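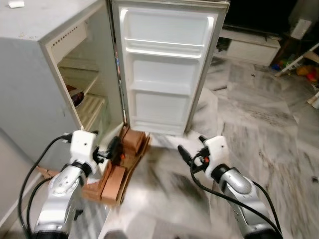 Fig. 1. Small refrigerator, door open. The three door shelves are empty.

Unit 4: Does a tidy fridge keep food any better?
Gremcombe Household Skills, handout for the October group

Most storage advice comes from people who sell boxes. The Pandow leaflet in your folder promises less waste if you buy its containers, and I would like to know how anyone measured that. Read it with a pencil in hand.

Start with the door. We are told it is the warmest part, so milk goes elsewhere. Fine, but how much warmer is yours? Put a thermometer in each spot overnight and write the numbers down. 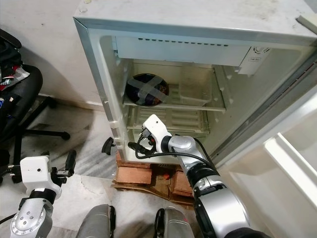
Fig. 2. Dark bowl on the upper shelf, clear tape crossed over the top.

Tape in an X may hold something down. I don't accept it as a seal, whatever the Lumenta tip sheet (p. 29) says about "any cover." Air gets in at the gaps. Use a lid or a plate.

Slatted shelves are supposed to let cold air move. Maybe so. They also let drips through, so raw meat goes at the bottom, in a dish.
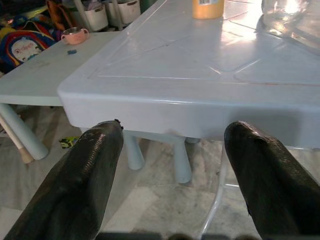 Fig. 3. Pale blue plastic table with a molded top.

Before you unload a fridge you need somewhere to put things. Wipe the table first, and get into the molded lines, where a quick pass with a cloth misses crumbs. "Easy clean" on a label proves nothing.

For next time: bring your thermometer readings, even the dull ones.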